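Re: [triruddale-list] Swap day — tables, parking, the usual
July 20, 2024

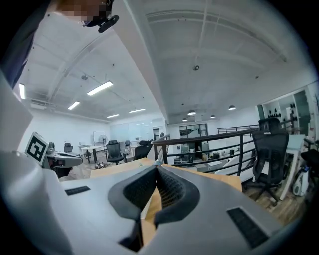 Quick one before I have to run out, sorry for the fragments. Answering Mackenzie point by point, more or less.

Mackenzie Turcotte wrote:
> Hi all, I have the hall key from Boersma now but not the one for
> the side gate. Does anyone know if we need it? Also I have three
> people asking if they can bring books and no yarn, and two who want
> to sell finished sweaters. Last year we said no to that and then
> let it happen. Can we please decide this time.
> Also how many flyers did we print for the December one? I've got a
> quote from Conari and they want a number by Friday.
> Mackenzie

Side gate — yes we need it. The van can't get up the front steps. Ask Boersma again, ask for the one with the green tag, they gave me the wrong one twice. If it goes missing it's a 30 dollar charge and it comes out of our deposit so please put it on a string or something.

Books, fine by me. Pattern books, magazines, loose patterns as long as they're originals and not photocopies. We had that arguement already and I don't want to have it again. One box per person. If they have more than a box they can take a half table and pay for it like everybody else.

Finished sweaters, no. It's a swap. I know we let it happen last year, I was the one who let it happen, and then I got four emails. If somebody wants to wear their sweater and tell people where to buy one I am not going to stop them.

Flyers: 2000 last December and that was way too many, I still have a stack under the stairs. Mailing list stands at 507 as of this morning, and most of those people read the email and never look at a flyer. I'd tell Conari 500 — no wait, check the price break first, it used to be silly not to go up to the next size. Your call. Please make them put the street entrance on the map this time and not the loading dock.

Table fee stays at 5 dollars. Cash in the tin. I am not doing the phone payment thing again unless someone else wants to sit there and do it.

Other stuff while I have you:

— Itetti wool. Two people wrote to me off list asking if the gray is still being spun. It's not, the mill dropped it. I have six skeins of the old dye lot and will trade for anything in a worsted weight that isn't orange. Reply to me not the list.

— Moths. Please, please bag and freeze before you bring anything that's been in an attic. A few days in the freezer, out for a day, back in again. If I open a bag and somthing flies out it goes straight back to your car.

— Labels. Fiber content and yardage if you know it. "Blue" is not a label. If you don't know write "don't know" and people will burn test it at home.

— Triruddale folks coming by bus, the stop has moved, it's across from the bank now. Five minute walk, slight hill.

— Somebody left a swift and a ball winder last time. Still at my house. Swift has a cracked arm, it came that way.

Still need two people for setup and one for the door. Mornings are better. Write back to the list so we don't end up with nine for setup and none on the door like in December.

Ok going, will look at the rest of the thread tonight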